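Samow stain guarantee leaves plenty unsaid

17 Mar 2018

Samow, the furniture chain, says its new white tabletops will shrug off coffee, curry and red wine for 3,000 days. The claim rests on a test paid for by Samow and run at Zustham, a lab that has so far released a single page of results.

That page says 89 percent of marks wiped away. It doesn't say how long they were left to sit, or what became of the rest.

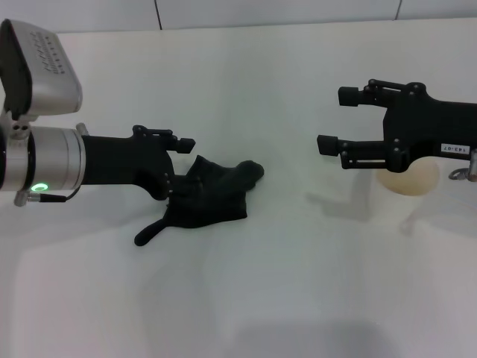

A reader in Tokarov wrote to say that her table had a tea ring within 3 weeks, and that the store told her tea was "not a listed stain." The list, when we asked for it, ran to two lines.

Samow puts the price at $2,115 for the large size. A claim must come with the receipt, the care booklet and proof that only Samow's own cleaner was used. The cleaner is sold separately. Rival Nomura made a similar promise last June and dropped it from its catalog before winter.

Samow says the full test report will be out "in due course." It gave no date.
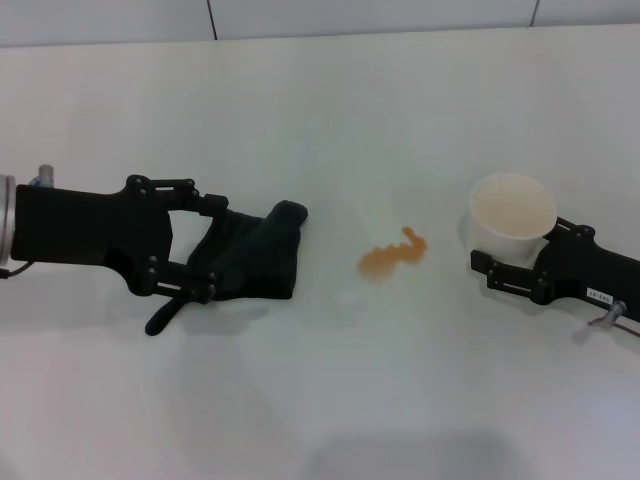
An orange spill on a white tabletop, with a dark cloth close by.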